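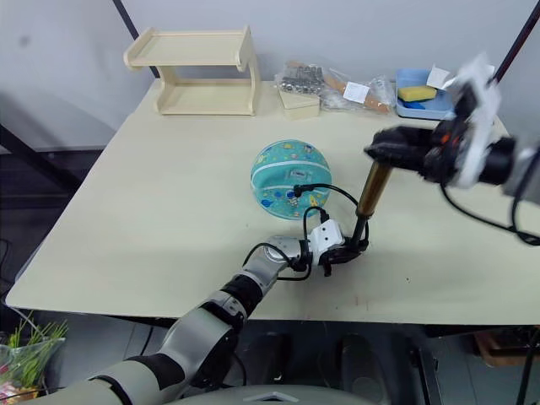
The duty on a registered professional to report herself to her regulator is usually drafted as a rule about time. The Eltness scheme for physiotherapists gives 30 days from charge. The Gornavus scheme, which covers much the same work, gives 30 days from conviction. The difference matters more than either figure. A charge is one party's claim, and while it is pending the matter is held at both ends, like a rod with one gripper on its lower end and another on its upper. The court has it and the regulator has it, and neither is bound to wait for the other. A rule that starts the clock at charge ought to say which body moves first. The Eltness rule is silent on the point.

I have read all 170 published decisions under that rule. In most of them the original charge was minor, and in a fair number it was dropped. What remained was the late report, treated as a separate breach and often punished more heavily than the conduct would have been. Marjorie Garside, who sat on the Eltness panel until last August, defended this in a lecture at Sedgwick. Her argument was that a regulator which learns of charges from newspapers cannot protect patients. I accept the premise. It supports a duty to report. It does not support a fixed penalty for a report that arrives on day 31 about a charge withdrawn on day 12.

The fixed sum is 3,188, plus costs. It was set by indexing an older figure, and no reasons were given for the older figure either. A panel has no power to reduce it. It can only find that the breach occurred or that it did not, and so panels have begun to strain the word "pending" until it yields the result they want. Two decisions on nearly identical facts now point in opposite directions. An adviser asked to say when the period begins must give a range of dates and recommend the earliest.
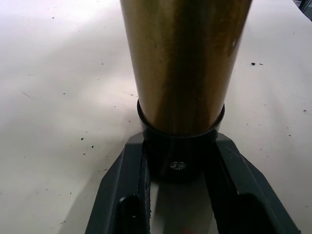 Should a professional report a charge she expects to be dropped?

Under the present wording she should, within the period, and she should mark the report as made without admission. The form has no box for this. A covering letter does the job and is placed on the same file.

Svitlana Palamarchuk has proposed a narrower rule in her note on the Indano consultation: report at charge only where the allegation concerns patients, violence or dishonesty, and at conviction in every other case. The list could be argued over. I would add offences involving controlled drugs, given access to stock. But the structure is right, as it ties the early duty to the cases where early knowledge would lead a regulator to do something, such as impose interim conditions. In the remaining cases the file is opened, noted and left alone until the court has finished.

The penalty should be made discretionary at the same time, with the present sum as a ceiling. That needs an amendment to one paragraph of the rules, and the next revision is already open for comment.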